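Lusance Drevness quilt cover set, queen: six months on
22 Jun 2025

I bought the Drevness quilt cover in January to replace a cotton set that had worn through at the foot of the bed. It has been on the bed for most of the time since, through the back end of a hot summer and now the start of a cold winter, so I've had a fair go at it in both directions.

What you get

The queen set is one quilt cover and two standard pillowcases. Sheets are sold separately, and the fitted sheet comes in two depths, so measure your mattress first. Mine is a fairly deep pillow-top and I needed the 40 cm. The standard one would have popped off the corners.

The fabric is a linen and cotton blend. Lusance also does a full linen range called Fladurura, which costs a good deal more. I looked at both in the shop and couldn't justify the extra for something the dog sleeps on.

The set arrived folded inside a drawstring bag made from the same cloth. I use the bag for pegs.

First impressions

It was stiff out of the packet. There was also a smell, a bit like a new cardboard box, which took two washes to go. I'd wash it before you use it regardless, as there was plenty of loose lint in the first load and it got all over a navy work shirt I was silly enough to put in with it.

The stitching is tidy. Seams are double-stitched on the sides and overlocked inside, and I haven't had to trim more than a couple of loose threads. The hem at the opening is deep enough that the closures sit flat.

Putting it on

The cover closes with buttons along the bottom edge, 12 of them, spaced so that the quilt can't poke out between. I prefer buttons to a zip because a zip is cold on the feet and the pull always ends up where you don't want it. These are a decent size and the holes are cut cleanly. One came loose in the second month and I sewed it back on with ordinary thread. A spare is stitched to the care label, but I didn't need it.

There are ties inside all four corners. They're cloth tapes and they're long enough to tie properly, which my last cover couldn't manage. You will need loops on your quilt for them to do any good. Mine has them at the top corners only, and the quilt still stays put at the bottom as long as the buttons are done up.

The opening stops short of the sides by a hand's width or so at each end. It makes stuffing a thick winter quilt in a bit of a wrestle. I turn the cover inside out, tie the top corners, then roll the whole lot up from the head end and flip it through the opening. It takes me 5 minutes on my own, less with help.

Sleeping under it

In summer I ran it with a light cotton quilt. On warm nights it breathed well and didn't cling. On the really hot ones I took the quilt out and slept under the cover by itself, and it's heavy enough to work as a summer blanket that way.

For winter I've swapped to wool. The blend feels cool when you first get in, as linen does, and then warms up within a few minutes. If you want something that feels cosy straight away, flannelette is a better choice and it's cheaper as well.

It is also a little noisy for the first month. By that I mean you can hear it when you roll over. A light sleeper might notice. It has settled since and I no longer hear it.

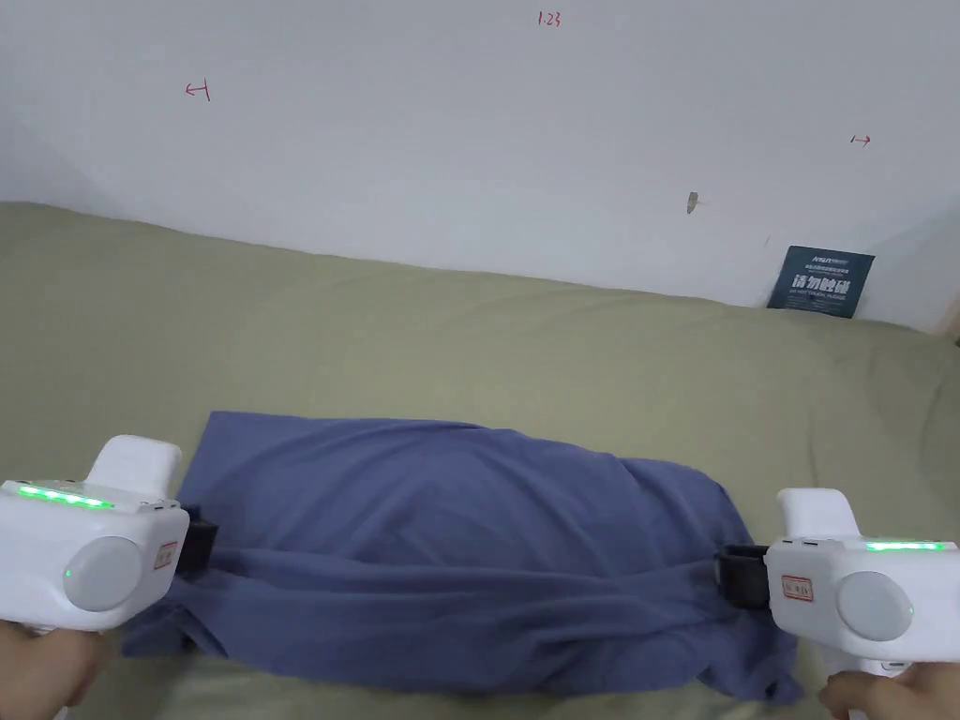 The pillowcases are the weak point of the set. They have an envelope back with a flap that's too short, and my pillow works its way out by morning about half the time. The fabric is also rougher on the face than it is on the arms. It did soften, but I've gone back to my old cotton cases for the pillow I sleep on and kept the Drevness ones for the pillow that sits in front. If Lusance sold the cover alone I'd have bought it that way.

Washing and drying

The care label says cold or warm wash, up to 40 degrees, gentle spin, and either line dry or tumble on low. I've washed it every fortnight or so, mostly on warm, with an ordinary liquid detergent and no softener.

It takes up a lot of room in the machine. I have a mid-sized front loader and the queen cover plus two pillowcases is a full load. I tried adding the fitted sheet once and it all came out in a wet rope with the sheet wound up inside the cover. Do up the buttons before it goes in and this happens less.

On the line in summer it was dry in a couple of hours. Over the past few weeks it has taken the whole day, and twice I've had to finish it in the dryer. On low that was 60 minutes for the cover by itself, coming in from the line still damp at the seams. I wouldn't want to dry it from wet in a machine, both for the power bill and for the creasing.

Shrinkage is the thing people ask about with linen blends. I measured mine before the first wash and again last week. It has lost a little in length and nothing I could detect in width. The quilt still fits properly. Had it shrunk much more, the corners would have started to bunch, so I'd be careful about hot washes.

Creases

It creases. If you like a smooth, hotel sort of bed, buy cotton percale and own an iron. I shake the cover out while it's damp, hang it by the long edge and pull the hem straight with my hands. That gets rid of the worst of it. After a night or two the rest has mostly dropped out, apart from the line down the middle from being folded over the clothesline.

I ironed it once, before relatives came to stay. It took far too long and looked the same as ever by the next morning.

Wear

There's some light pilling near the top edge where it rubs against my chin and hands. I ran a fabric shaver over it in autumn and it hasn't come back much. No thin patches so far, and no splits at the seams. The dog has put a claw through it once, leaving a pulled thread which I worked back in with a needle.

Colour has held well. It has lost a bit of its depth compared with the drawstring bag, which lives in the laundry and hasn't been washed nearly as often, but the fading is even. I dry it inside out and in shade when I can. A friend has the same set in a darker shade, always dried in full sun, and hers has gone noticeably paler on one side.

Stains have come out without trouble. Tea needed a soak. Muddy paw prints brush off once they've dried and the rest goes in the wash.

Buying it and getting help

The Lusance website lists cover sizes but not quilt sizes, and the two aren't quite the same. I emailed to ask and had a useful reply in two days. They suggested matching the cover to the quilt exactly, where some brands tell you to go a size up. That was right in my case.

They also have an assistant on the site called Lu, a little chat window in the corner. I asked it about the depth of the fitted sheet and it sent me to the returns page. I asked again in different words and got the returns page again. Use the email address at the bottom of the page instead.

Delivery was a week, which is reasonable for a regional address. The parcel was left at the side gate as asked. Returns are accepted if the set is unwashed, so check the colour in daylight before you put it through the machine. Mine looked greyer on the website than it did in the bedroom.

Who it suits

Anyone who wants the look and feel of linen and doesn't want to pay for all linen will do well with this. It suits a house where the bed gets sat on, slept on by animals and made in a hurry. It hides a rough job of bed making better than cotton does.

I'd steer clear if you sleep cold and hate a cool bed, or if you don't have a clothesline or a good-sized drying rack. A king size would be a struggle in a small machine, too, and I'd think about the cost of the laundromat before ordering one.

Good points: solid stitching, proper corner ties, good in hot weather, even fading, stains wash out.

Bad points: poor pillowcases, stiff for the first month, slow to dry in winter, narrow opening.

I've since bought a second cover so there's always one clean, and waited for the mid-year sale to do it. The second one was just as stiff out of the packet and is on its third wash now.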